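Visit report: Himeo reading room, demonstration gathering
Reading time: 2 min

Khoa Bùi of Birus runs the collection at this site and gave me a place at the table for one morning in May. The task on the sheet was the computer mouse and its mat. I came to see how the examples are gathered, with a view to doing the same at Erkley.

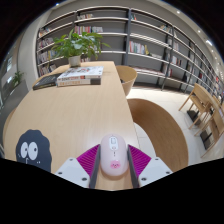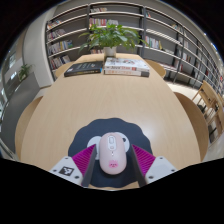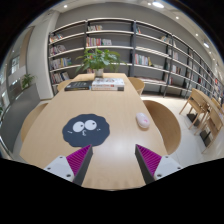
Page last changed: June 9, 2023

All three views are from the camera on the hand-held gripper. It has a wide lens, so the far books, the plant and the shelving stay in view while the fingers are at the near end of the table. Khoa wants that background. The software works out the path of the tool from fixed things in the room, and a bare wall gives it very little to hold on to.

An example is one complete run: approach, close, lift, carry, set down, open, withdraw. The operator keeps the wrist steady and moves at an even pace. Runs are limited to 30 seconds, and anything longer is thrown out at the desk. The target for each object is 100 accepted runs. The mouse stood at 187 recorded when I arrived, with the rejects not yet taken out.

The start position is changed between runs. In the last view the mouse is to the right of the mat, lying at a slant, with the fingers apart and bare wood between them. In the second it is on the mat, between the fingers, with its front towards the far end of the table. Khoa's sheet gives the angle and distance for each start, and operators are told to follow it even when the placing looks awkward.

The grip is taken on the sides of the mouse. The shell is smooth and curved, and a grip taken too far back tends to turn it. Runs with a small correction are kept. Runs where the operator's free hand enters the view are deleted.

Sproģis supplies the labelling tool. Each run is marked at closing and at opening, and the labeller adds a short code for the start position. I tried a batch and found the opening mark the harder of the two to place.

Points to settle before Erkley begins:
- length of shift (60 minutes here, then a change of operator)
- who checks the tool calibration, and when
- whether rejected runs are stored

Khoa is sending the start sheet and the reject codes.

We use cookies to measure visits to this site. Accept / Manage settings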